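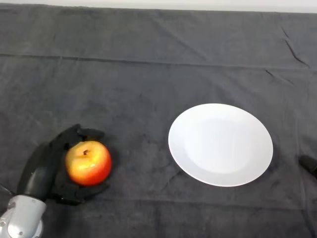

Progress to date

Work on the Kalinowski orchard drainage scheme has kept to the revised programme agreed in November. The lower field drains were jetted and surveyed, and two collapsed runs were replaced with perforated pipe laid on washed gravel. The outfall to the Drollell ditch has been rebuilt with a concrete headwall and a flap valve.

Water levels

Dip readings are taken weekly at 10 standpipes. Levels in the lower field have fallen since the outfall was reopened. The upper field shows little change. Ashraful Roy attributes this to a clay band above the old pipe line and has asked for trial pits before any further trenching.

Spending

Spend to 1/13/23 is £2929, all against the pipework and plant hire lines. The Cevine invoice for gravel is in dispute over delivery weights and is not included.

Outstanding items

Tree survey, rows 2 to 6: Mayuree Chantharasri to complete root collar checks and mark any trees for removal.
Ditch consent: variation submitted, reply awaited.
Trial pits: digger booked, subject to ground conditions.

Request

We ask for approval to move the unspent fencing allowance to the trial pits. The total grant is unchanged.

Ye-seo Heo
Project lead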